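Filed under: Home Robotics > Teaching & Teleop

Oven mitt task, 200 demos and still unsure

flastano_dan
Been teleoperating the arm for the mitt pickup since May. 200 demos by remote, then I trained on all of them. It gets the mitt if I leave the mitt where it was in the demos. Move it a hand's width and it pinches air. The Briveo guide makes this sound like an afternoon's work.

Wrist view, fingers closed, mitt on the left and the mug on its coaster over to the right: 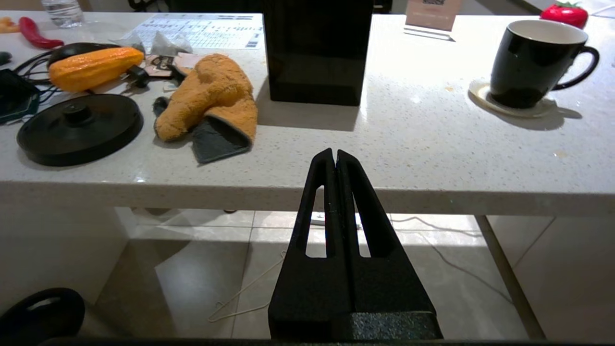

Re: Oven mitt task, 200 demos and still unsure

jultusitz
Two hundred of the same motion is one demo with noise. I'd want 2,000 before I believed any of it.

gvillalobos
Disagree. More of the same won't help. Guide it by hand, move the mitt every time, and start from a different pose. I got further with far fewer.

jultusitz
Further on what, a block on a bare table? He's got cables and a plastic bag up there.

flastano_dan
I like the clutter - my counter looks like that. Will try 2 sessions by hand on Tuesday. Not expecting much.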